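Workshop notebook, March – Tuesday, early

First entry since the move, so it's going to be long and messy. I've been in Mimbridge four weeks now and the bench is finally set up by the window, which means I can write standing up with coffee next to the vise like I used to in Hostlow. I missed this more than I expected!

For anyone at the old shop reading the shared book: yes, the printing press made it. The crate sat at the port for 13 days and the customs form wanted a value for every drawer of type, so I spent an evening on the floor with a calculator making up sensible prices for old lead. One drawer of the small italic got tipped over on the way. I'm sorting it back a bit at a time and I'm up to the letter m.

Language notes, because half of what I do here is learn words. The word I'd been using for "ink" is the one for a pen refill. The woman at the supply counter was very kind about it and then sold me the right stuff, a lovely stiff black that rolls out like a dream. I've got a list taped inside the cupboard door with 10 shop words on it, and I swap in new ones when the old ones stick. Roller took me a whole week. 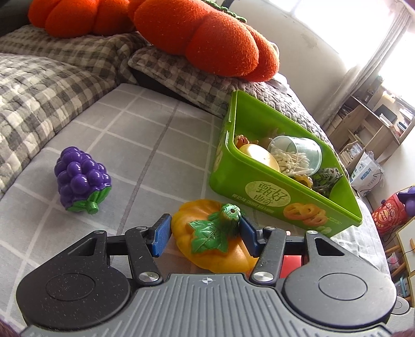
Imai
Printmaker, Flidemwood Press (Mimbridge bench)

Test prints from last night. Ran the big wood type on the cheap paper first, then on the cotton. The cheap paper was too dry and the solid areas came up speckled. Dampened the cotton, left it under a board during dinner, and wow – deep, even black right out to the corners. The air here is so much drier than in Hostlow that all my old damping times are off. Starting a new table for them in the back of this book.

Packing under the left side is still a hair too thin. Added one sheet of tissue, better. Try two next time.

The residence permit appointment ate all of yesterday morning. I took my place in line at 10 and came out with a stamp and a second appointment. The good part was the walk home, past a bindery I hadn't noticed before with its door wide open. I went in, stumbled through my three best sentences, and left with a bag of board offcuts and an invitation to come back and use the guillotine. I was grinning all the way up the stairs.

To do:
– finish the italic drawer
– oil the press bed rails (ask Hostlow which grade we used)
– cut the offcuts down for postcards
– learn the word for guillotine before going back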